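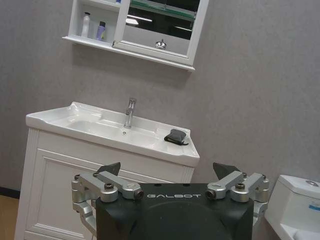 Kourkoulas

About us

Welcome, and thank you for stopping by! I'm Kourkoulas, and Tratside is the small bathroom furniture business I started one wet January in a rented unit with a leaking roof, a borrowed van and far more wall cabinets than I had any idea how to sell. We have moved twice since then (the roof is now perfectly sound) and there are more of us, but what we do has stayed much the same. We fit out little bathrooms, the kind with one sink, one cupboard and a door that only just misses the basin when you open it.

I grew up in a flat with a bathroom like that, with four of us queuing for it every morning, and I think that is where all this comes from. My mother kept everything on the edge of the bath. If you wanted the shampoo you had to move the talc, and if you moved the talc it went in the water. A cupboard on the wall with one open side and one closed side would have saved a good deal of shouting, and it's still the first thing I suggest to almost anybody who rings us up. The bottles you reach for every day can stand out on the open shelf, and the plasters and the spare toothpaste and all the odds and ends go behind the mirror, where visitors needn't look at them.

Our two main ranges are called Gomer and Luro. Gomer is the plain one, with straight doors and simple knobs, and it suits people who want to wipe a thing down quickly and get on with their day. Luro is a bit more dressed up and has moulding on the doors, and it tends to go to people with older houses, or people who wish they had one. You can mix the two. Plenty of our customers do, and I've stopped trying to talk them out of it!

We also supply the sink tops and the vanity units that go under them. I'm fond of a wide, shallow basin with a good thick rim at the front, and a white ceramic one will go with very nearly any wall you care to paint behind it. Taps we keep simple – chrome, one hole, a handle on top that you can knock with your wrist when your hands are soapy. Please do remember to leave room above the tap for filling a tooth mug. I've seen some lovely bathrooms where you have to hold the mug sideways.

As of Saturday, April 13, 2024 we have fitted 2,484 bathrooms, and I would like to say I remember every one, but I do remember a surprising number of them, mostly by the colour of the walls. Grey has been very popular lately. Before that everyone wanted pale green, and I expect they will again.

If you live within 100 miles of the workshop we will come and measure up for nothing, and there is no need to tidy first. Leave your bottles and brushes where they normally live, as it helps us see how much shelf you need. Further away than that, we can work from your own measurements, and there's a sheet on the Measuring page to print out and fill in with a pencil.

The showroom is at the front of the workshop, up the ramp and past the timber racks. You are very welcome to open all the doors and drawers, and bring the children too. The kettle is usually on.

Gomer range
Luro range
Sink tops and taps
Measuring
Visit the showroom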